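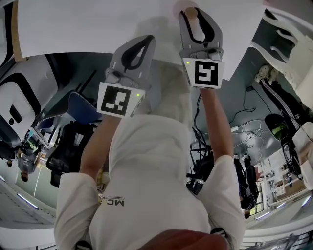 Odalys Ferrante

I've been going to Gurnero games for three seasons now, and I still can't sit down during a corner kick. Tuesday night against Rurnow was the worst yet! We scored early (a scruffy header, I'll take it), then spent the whole second half camped in our own box while 2866 of us yelled at the clock. My throat was gone by the hour mark. Rurnow hit the post twice, and then their sub went clean through and shot straight at our keeper's knees. One-nil, and on the bus home I was already checking the fare to Sutedon.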